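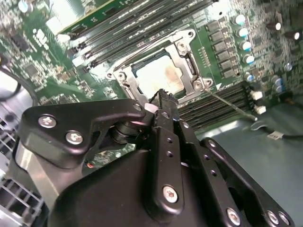

Figure 3. Gripper and processor socket, with the motherboard in the open chassis.

4.2 Unclaimed minor prizes and the persistence of the glovebox

We turn now to the tickets that did not come back. The Garesden scratch game was sold for a single season through newsagents, service stations and one bakery, and its rules allowed holders a full year to present a winning ticket. Most took far less. The typical claimant scratched the ticket on the counter where it was bought, using a coin from the change, and had collected the prize before the next customer had finished sighing. These people are of limited theoretical interest and we thank them for their promptness.

The remainder form what we call the deferred group. Our sample consists of 2,000 mailed questionnaires, sent to addresses on the operator's loyalty list, together with interviews with 29 respondents who reported finding a ticket at least a fortnight after buying it. We asked each of them where the ticket had been. The glovebox was the favoured answer, followed by the kitchen drawer, the inside pocket of a coat worn only to funerals, and a cookbook. One respondent in Misbridge had used hers as a bookmark in a novel she disliked, and credited the author with the delay.

It would be tidy to conclude that deferral is simple forgetfulness, and earlier work on lottery behaviour has tended to leave it there. Our interviews suggest that at least part of the group knew perfectly well where the ticket was. Several described keeping it as one might keep the last biscuit in the tin. An unscratched ticket, as one retired bus driver put it, "hasn't let you down yet". We coded such remarks as anticipatory holding, a label that three reviewers of an earlier draft disliked for three different reasons and which we have kept.

Anticipatory holders differed from the merely forgetful in several respects. They were more likely to have bought the ticket alone, to have told no one about it, and to recall the colour and theme of the game correctly. The forgetful group recalled the theme poorly. Two insisted the game had featured penguins, an animal that appears on no ticket sold in Garesden in the period. Neither group differed in household income, although we note that income was self-reported and that one respondent wrote "ask my wife".

Prize size complicates matters. No holder could know the value of an unscratched ticket, yet those who eventually won more than the purchase price tended to give longer and more deliberate accounts of having put it aside. We suspect some tidying up after the fact. A man who finds a $50 winner under the passenger seat has been prudent; a man who finds a loser there needs to vacuum his car. The Dreßler correction for retrospective accounts, applied as set out in section 3, reduces the estimated share of anticipatory holders but does not remove it.

We also examined expired tickets, as far as the operator's records permit. The Cledus register lists prizes by validation date, and a prize that is never validated appears in it only as an absence. By the operator's estimate, about 4,000 winning tickets from the season were never presented, nearly all of them at the lowest tier, where the prize is another ticket. Whether a free ticket left unclaimed should be counted as a loss to the holder is a question on which the present authors are divided, and we have agreed not to raise it at lunch.

Two limitations deserve mention. The loyalty list favours people who join loyalty lists, and these are presumably better organised than those who do not - or at least carry more cards. Second, the questionnaire went out in November, when respondents in Garesden are cleaning out cars and cupboards ahead of the holidays. Some reported finding a ticket while looking for a pen to fill in our form. We excluded these cases from the main analysis, with regret, and they are reported separately in the appendix.

Section 4.3 considers tickets bought as gifts, for which the question of who did the forgetting is harder to settle.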